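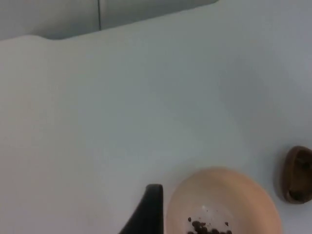 Tess Hallorin
Editor, tableware pages

Everyday Bowls: Frequently Asked Questions

Does "microwave safe" mean the bowl stays cool?
No. It usually means the maker thinks the bowl will survive. Some stoneware gets hotter than the soup, and the stamp won't warn you. I'd want a pot holder nearby whatever the box says.

Is the Unetti range worth paying more for?
I doubt it. The shop copy talks a lot about "heritage clay" and never says what that is. I asked in January and got the same paragraph back. Their small bowl holds 511 ml, a decent size for oatmeal. So do plenty of cheaper ones.

What about chip resistance?
Irkameo claims its rims take up to 188 dishwasher cycles with no visible wear. Whose dishwasher? Which detergent? Until they publish the test, treat it as advertising.
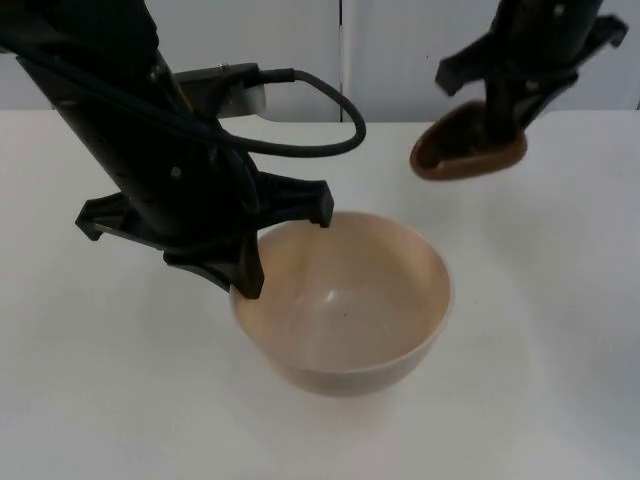
One reader objects that I'm too hard on Irkameo: her set has been through the dishwasher every night for years and the only chip came from dropping one in the sink. Fair enough. One kitchen is still one kitchen, and I'd say the same if she'd hated them.

Can I trust "100 percent lead free"?
Ask for the lab report. A seller who has one can send it. If you get a badge with a leaf on it, you have learned very little.
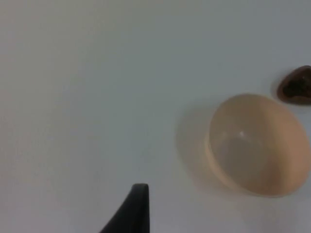
Round bowl, cream to beige.

Do the colors match between batches?
Rarely. Ravn lists its plain glaze as color 606 and says batches may vary, so buy all you need in one order.

My Ronia bowl has fine lines in the glaze. Is that normal?
The leaflet calls it "character." I call it crazing, and I wouldn't keep leftovers in it. Send it back if you're still inside the return window.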